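Setting Up the Drawer Task: A Guide for Club Teams

Written for the Liltside Robotics Club, Tanoli build group

This page covers the drawer task from start to finish: printing the parts, laying out the table, calibrating the cameras, and logging runs. It is meant for teams who have already done the pick-up task and know how to start and stop the arm. If you haven't done that yet, go back and do it first. The drawer task uses the same software, and it is hard to learn both at once.

What you need

The club arm with the standard gripper tips
The printed drawer unit (box, drawer, knob, base plate)
One printed sheet of markers, plus loose markers for the drawer unit
The low white barrier sections
The green backdrop
Glue stick, ruler, masking tape, a soft cloth
A laptop with the Rinarer tracking package installed

Printing the drawer unit

The model files are in the shared folder under Pitamley. Use version two. The first version had a drawer that swelled at the back corners and jammed halfway.

Print in white. The outer box goes on the bed upside down with no supports. The drawer prints the right way up. You will see faint lines running around the sides, and you can leave them alone. Sand only the faces that slide against each other. If you sand the face where a marker goes, wipe off the dust before you glue, or the marker will peel within a week.

The drawer should move when you push it with one finger. If it drops forward on its own when you tip the box a little, it is too loose, and one layer of masking tape along the inside rail fixes it.

Placing the markers

A marker is a square black-and-white code that tells the camera where something is and which way it is facing. Every marker on the table needs its own ID number. Two teams lost an afternoon last October by gluing the same ID on the drawer and the box, so write the number on the back in pencil before you cut anything out.

Leave a white margin around each marker when you cut. The software looks for the edge between the black square and the white around it, and if you trim right up to the black it may not find the marker at all. Use matte paper. Glossy paper picks up the ceiling lights.

Glue from the center outward and press flat. A bubble under the paper bends the code, and the angle reading will jump around even when nothing is moving.

Laying out the table

Put the backdrop up first, then the arm, then everything else. Wipe the black table top with the cloth. Lay the marker sheet flat in front of the arm, and stand the drawer unit to the right of it with the knob toward the paper. Run the barrier sections across the front with the ends butted together.

Keep the cables at the back of the table. Before you tape anything down, move the arm slowly through its full reach by hand and watch that nothing catches. 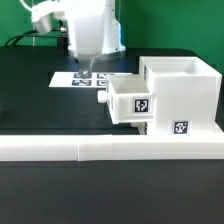
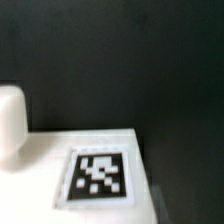 Once the layout is right, mark the corners of the drawer unit and the sheet with small bits of tape. Someone will bump the table sooner or later, and it is much quicker to slide a part back to its tape than to calibrate again.

Calibrating

1. Start the tracking package and open the fixed camera view.

2. Check that each marker you expect to see is outlined and labeled with its number. If one is missing, look for glare before you change any settings.

3. Set the exposure by hand. Auto exposure changes when the arm moves into view, and the white parts wash out.

4. Lower the arm until the tip is just above the marker sheet. Use the slow jog mode for the last part. The tip should not press on the paper.

5. Save the point, raise the arm, and go to the next marker. Do all the markers on the sheet.

6. Run the calibration. It collects 300 readings and prints an error value. Write the value in your team's log.

7. Switch to the wrist camera and repeat steps 2 and 3. This camera is close to the work, so expect nearby things to be soft at the edges. A little blur is fine as long as the marker is still detected.

If the error is high, repeat step 4 before you try anything else. Most bad calibrations come from a tip that was a little off to one side.

Teaching the pull

Move the arm to a spot beside the knob and save it as the start pose. Close the gripper gently. Then pull straight out along the line of the drawer – any sideways drift will wedge it against the rail. Set the speed low for the first few tries, and keep one person on the stop button for every run, including the ones you think are safe.

Logging your runs

Each team needs 500 logged pulls before the end of term. Failed pulls count, and you should not delete them. Last year's group logged 1266 runs with the first box and 1886 with the second, and the failed ones were what we used to find the sticking point in the rail.

Name the file with your team letter and the run number. In the notes column, write what happened in a few words: "slipped off knob", "stopped halfway", "full open". Please don't write "bad" with nothing after it.

Packing up

Park the arm, then switch it off. Lift the drawer unit by the base plate and keep your fingers off the markers. Store the marker sheet flat in the folder, with nothing on top of it. The tape on the table can stay where it is for the next team.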